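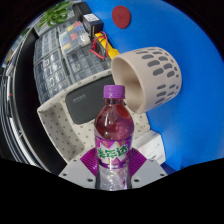
Section 9. Setting Up a Case Watch and Opinion Alerts

This section covers adding an appeals case to Basberg Docket, choosing which filings trigger an alert, and preparing the desk for the release of an opinion. It applies to newsroom and law office accounts. Library accounts can read a watch but cannot create one.

The screens described are those of the release dated January 5, 2022. Menu names in older releases differ in places.

Before you start

You need:
– an account with Editor or Administrator rights
– the docket number of the case as the court writes it, including any letters and hyphens
– a court login, if the court charges for documents or limits access to them
– at least one working delivery address for alerts

Note: Basberg Docket does not store sealed filings. If a document is sealed after it has been collected, the entry stays in the list but the document link is removed at the next refresh.

9.1 Adding a case

1. Open Cases and select Add Case.
2. Choose the court from the list. Trial courts and appeals courts are listed separately.
3. Type the docket number and select Look Up.
4. Compare the case name and the filing date with your own records. Many courts reuse numbers from year to year, and a two-digit year typed wrong will return a real case with a different name.
5. Select Confirm. The case appears with the status Collecting.
6. Wait for the status to change to Ready. A case with a long record can take several hours.

If the look-up returns nothing, remove leading zeros and try again. If it still returns nothing, select Manual Entry and fill in the court, number and both party names. A manual entry is checked against the court's index each night and converts by itself once a match is found.

Caution: Do not add the same case twice under two numbers. When cases are joined on appeal, the court usually files everything under the lead number. Add the lead case, then enter the others under Related Numbers. Separate watches on joined cases produce duplicate alerts and count separately toward the account limit of 179 active watches.

9.2 Choosing what triggers an alert

1. Open the case and select Watch Settings.
2. Under Filing Types, check the types you want. The default set is Briefs, Orders, Argument Notices and Opinions.
3. Leave Motions unchecked unless you need them. Requests for more time are filed as motions in most courts and make up a large share of the traffic.
4. Under Parties, choose All or name the parties whose filings you follow. Outside groups that file in support of one side are listed under Friends of the Court.
5. Under Delivery, choose Email, Text or Desk Feed. More than one may be chosen.
6. Select Save, then Send Test.

The test message carries the word TEST at the start of the subject line. If it does not arrive, see 9.5.

Note: A text alert holds the case name, the filing type and a link. It does not hold any wording from the filing.

9.3 Argument dates

An argument date is added to the shared calendar when the court posts it. Dates marked Tentative come from the court's session list and may move. For courts that hear their last arguments of the term in May, turn on Late Session Check in the calendar menu. This repeats the look-up each morning until the session closes.

To attach a reporter or attorney to an argument:

1. Open the calendar entry.
2. Select Assign and choose a name from the account list.
3. Enter the seat or press pass details in the Notes field, if you have them.

Audio and transcripts are linked when the court releases them. Some courts release neither.

9.4 Opinion mode

Opinion mode shortens the refresh time on a single case. Use it on days when the court has announced that it will release opinions.

1. Open the case and turn on Opinion Mode.
2. Set the start and end times. The clock follows the court's time zone – not the zone set in your profile.
3. Under First Alert, choose who receives the notice before it goes to the full list.
4. Under Text Capture, set the number of words copied to the desk feed. The upper limit is 2000.
5. Select Arm.

When an opinion is found, the feed shows the case name, the result line if one is given, the author, and the names of the judges who joined or dissented. The result line is copied from the last page of the main opinion. Where the court rules in parts, the feed shows Mixed Result and leaves the line blank.

Caution: The vote shown in the feed is read from the list of names on the opinion. A judge who joins only part of an opinion may be shown as joining all of it. Read the full list of names before publishing a count.

Caution: Opinion Mode turns itself off at the end time. It does not restart the next day.

9.5 If alerts do not arrive

– Check that the case status is Ready. No alerts are sent while a case is Collecting.
– Check the spam folder and add the sending address to your safe list.
– Check that the court login has not expired. An expired login shows a yellow bar at the top of the case page.
– Select History. If the alert is listed as Sent, the fault is on the receiving side. If it is listed as Held, an administrator must release it under Account, Delivery, Held Items.

For court logins that fail after a password change, see Section 10.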